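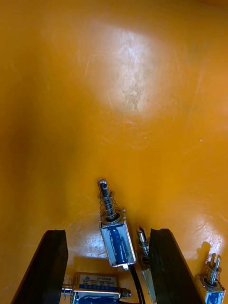 Davina Chisholm
Visits Editor

The open day at the Clundine cheese works began with a talk on hairnets, then a second talk for those who had put theirs on wrong. I attended both.
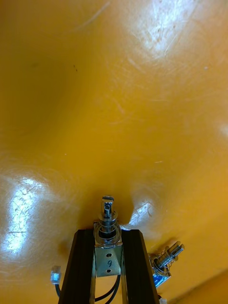 Our guide, Alasdair Haldane, had 218 steps to show us and a bad knee, so we heard about most of them from the bottom.

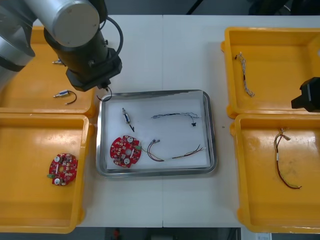
Can you buy cheese on the day?
The shop opens at 2, cash only.
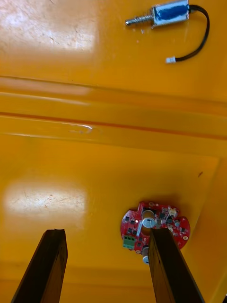
I queued behind a coach party from Bristonthorpe and came away with chutney. The next open day is in July, and I have kept my hairnet.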